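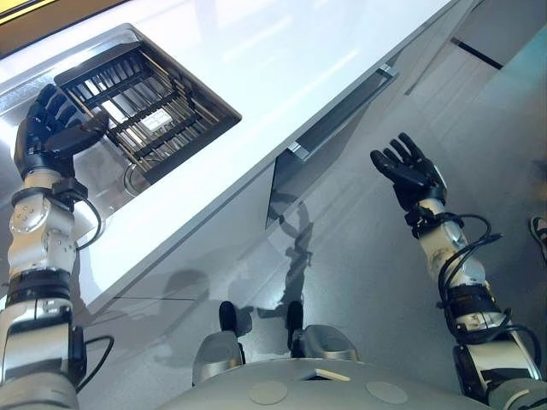 How to start leeks from seed and plant them out

Leeks are my favorite thing to grow, and I will talk about them to anyone who stands still long enough. They sit in the ground through frost, they don't mind being ignored for a week, and you can pull one whenever soup sounds good. I've been growing them on my plot at Andthorpe for a good while now and this is the way I do it.

Sowing

I sow in January, on the bedroom windowsill, in a deep seed tray filled to half an inch below the rim. Any seed-starting mix will do as long as it's fine. If yours is full of twigs, push it through an old garden sieve first.

Water the mix before you sow. Scatter the seed thinly over the top, then cover with a quarter inch of mix and press it down lightly with your palm. Label it! I once had two trays side by side, one of leeks and one of bunching onions, and I couldn't tell you which was which until April.

They come up looking like bent hairpins, with the seed case still stuck on the tip. Leave the seed case alone. It falls off, and if you pull it you'll probably take the seedling with it.

Growing on

Once they're up they want light and cool air. Mine go out to the cold frame at the beginning of March, with a bit of fleece over them on bad nights. If they get floppy, trim them back to three inches with scissors. They come back thicker, and the trimmings are great on eggs.

This year I got 193 seedlings out of one tray, which is far too many for my bed, so a lot of them went on the swap table at the Kanaan Road gate. They were gone in an afternoon!

Getting the bed ready

Leeks follow the early potatoes on my plot, but any ground that was fed last fall is fine. Rake it level, pull the big stones, and walk over it once in flat shoes. You want soil that is firm enough for a hole to stay open. If it's dusty, soak it the evening before.

Planting out

The plants are ready when they're as thick as a pencil and eight inches tall. Mine usually get there in the second half of May, sometimes June if the spring has been slow.

1. Water the tray well and tip the whole lot out. Tease the plants apart.
2. Trim the roots to an inch or so, and take the tips off any very long leaves.
3. Make holes six inches deep with a dibber (a broken spade handle is perfect). Space them 6 inches apart, with 12 inches between rows.
4. Drop one plant into each hole. Roots down, and give it a little twirl if it catches on the way.
5. Fill each hole with water and walk away. Don't push the soil back in -- the water washes enough over the roots, and the rest of the hole fills itself over the summer.

That last step feels completely wrong the first time. Trust it.

Looking after them

Hoe between the rows every week or so and water in dry spells. For longer white stems, draw soil up around them a little at a time from August on, keeping it out of the leaves.

If leek moth is a problem near you, cover the bed with fine insect mesh the day you plant. I lost most of a row before I started doing this. Rust shows up as orange spots in a damp fall, and I just peel off the worst leaves and carry on.

Start lifting when they're as thick as your thumb. Use a fork.

Posted 13 May 2019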